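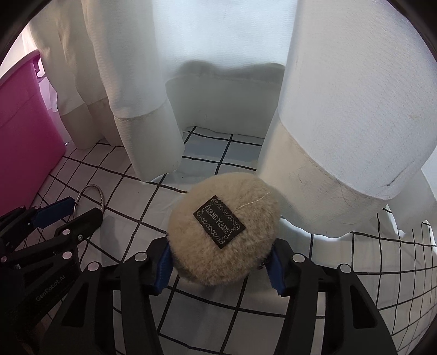

工单编号:3000-13
提交人:Chae-won Son(Narnside门店)
处理人:Jae-hoon Sun
类别:成品瑕疵/毛绒类
状态:待客户确认

问题描述
客户反映米色毛绒球的标签旁有一根浅色线头,从HAND MADE黑色织标的右上角伸出来,搭在绒面上。客户问能不能直接扯掉,还问织标是不是缝歪了。

处理记录
10月1日 星期二,2019年
09:40 Jae-hoon Sun:已回复客户先不要扯。线头如果连着织标的缝线,一扯整条边都会松。请客户轻轻拨开绒毛,看线头根部是在织标边上还是在绒里。
11:15 Chae-won Son:客户回复,根部在织标边上,拉不动,织标四角按着都是平的。
11:30 Jae-hoon Sun:那就是收针时尾线留长了。两种办法:
1. 用细针把尾线穿到织标底下,从绒里带出,贴根剪断。
2. 不想动针的话,留3毫米剪掉,再把周围的绒拨过来盖住。
不要用打火机燎线头,绒面短,容易烫硬。
14:05 Chae-won Son:客户选第二种。另外她觉得右下侧的绒比左上侧乱,颜色也偏褐,问是不是脏了。
14:20 Jae-hoon Sun:单看照片判断不了。先用软毛刷顺一个方向刷5下,再用白色湿布按一下,布上有颜色再寄回来。织标斜着缝是这一款的固定做法,不算瑕疵。
16:50 Seul-gi Kong:查了9月的出货记录,同批还有两件报过尾线过长,已转给Prerkent缝制组,收针后加一道检查。

待办
等客户回复湿布测试结果。如需换货,由Narnside门店直接办理,运费记在本工单。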